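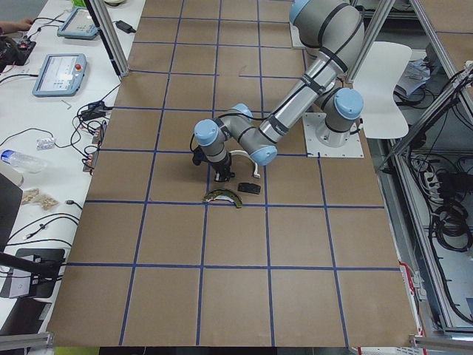 Faculty of Engineering and Mathematics | Student Learning Unit

Maths drop-in centre to open on Saturdays

Search this site Enter keywords Go

The Maths Drop-in Centre at the Rillness campus will open on Saturdays from the start of the March teaching period and will close later on weeknights, following a review of how students used the service last year.

The centre offers free help with first- and second-year mathematics and statistics to any student enrolled at the University, whatever their faculty. Students do not need an appointment. Tutors are senior undergraduates and postgraduates, and a member of academic staff is rostered on during peak periods.

The review found that 1,057 students visited the centre at least once over the two main teaching periods. Of these, more than half were enrolled outside the Faculty, with nursing, economics and environmental science the most common programs. Demand was heaviest in the late afternoon and in the two weeks before mid-semester tests, when students were regularly asked to wait or to come back another day.

Under the new timetable, the centre will close at 10 pm from Monday to Thursday. Friday hours are unchanged. The Saturday session will begin at 10 am and will be held in the ground-floor study area of the Wodetti Building, which has 70 seats and step-free access from the bus stop.
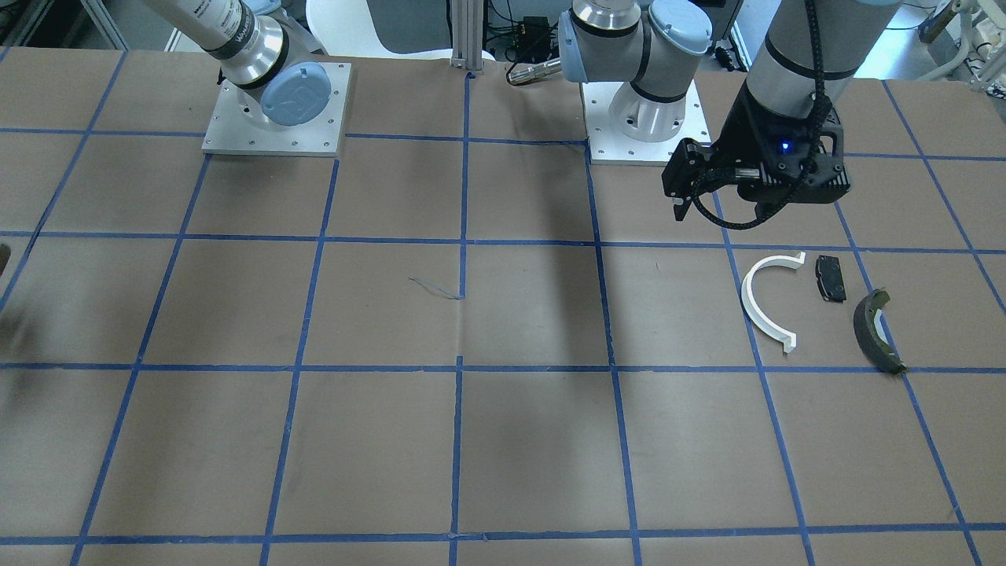
Loredana Vitale told the Faculty's teaching forum that the longer hours would matter most to students who work during the day. Many of the people she met last year could reach the campus only after 6 pm, she said, and by then there was often "one tutor left and a queue out the door". She asked that at least two tutors be rostered on until closing time, and that one of them be able to help with statistics.

The Faculty has accepted both requests. Rosters for the first teaching period will be posted on the centre's noticeboard and on the student portal, showing the subjects each tutor covers.

Students asked for help with calculus more often than with any other topic, although questions on statistics grew faster over the year. In response, the centre will run a weekly workshop on reading data and choosing a suitable test. The workshop is aimed at students writing a laboratory or field report for the first time, and places can be booked through the portal. Worksheets from each workshop will be kept online until the end of the examination period. 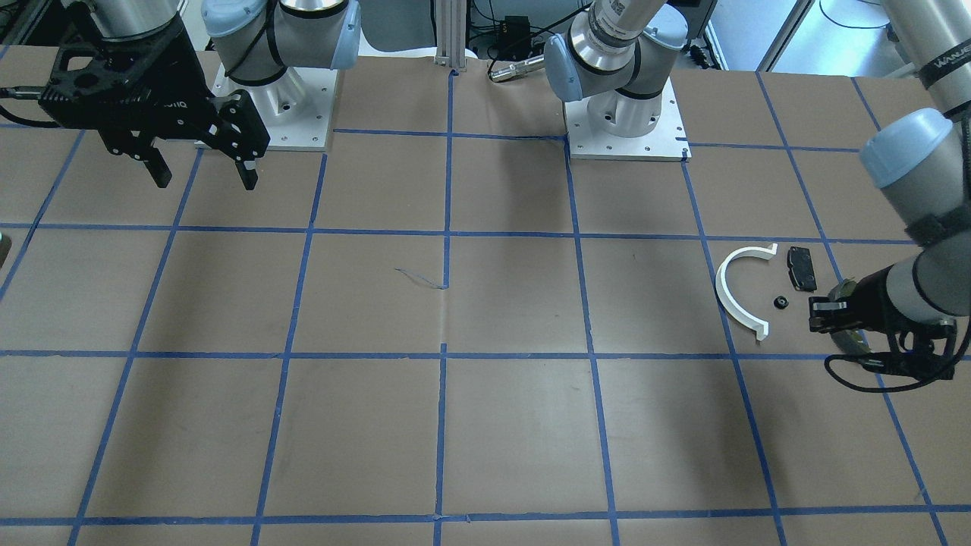

Funding for the additional tutor hours comes from the Faculty's teaching budget and from the Werkex Fund, which supports student learning programs at regional campuses. The Fund has committed to two years, after which the arrangement will be reviewed. Visits will be recorded by card tap at the entrance, as they are now, and no details of the help given to individual students are kept.

The review also considered online help. Students at the smaller campuses said they valued being able to send a question in the evening, but many found it hard to type out equations. From March, online sessions will use a shared whiteboard, and students may send in a photograph of their working by hand. Online help will run on Tuesday and Thursday nights only in the first instance.
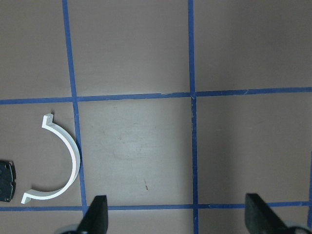 Photos: Faculty of Engineering and Mathematics

Lecturers are asked to include the new hours in their unit outlines and to remind students that tutors can explain methods and work through similar problems, but cannot check answers to assessed work before it is handed in. A one-page guide for teaching staff is available from the Student Learning Unit.

Applications for tutor positions are open to students who have completed second-year mathematics or statistics with a credit average or better. Paid training will be held in the week before classes – attendance is required for all new tutors. Returning tutors need only complete the short online refresher.

The centre will be closed on public holidays and during the mid-semester break. Enquiries about access or equipment needs should be made at the Student Learning Unit front desk.

Related items

Bridging mathematics: enrolments now open
New bus timetable for Rillness campus
Wodetti Building study areas: opening hours
Werkex Fund supports regional learning programs
Statistics workshops for report writers
Changes to special consideration forms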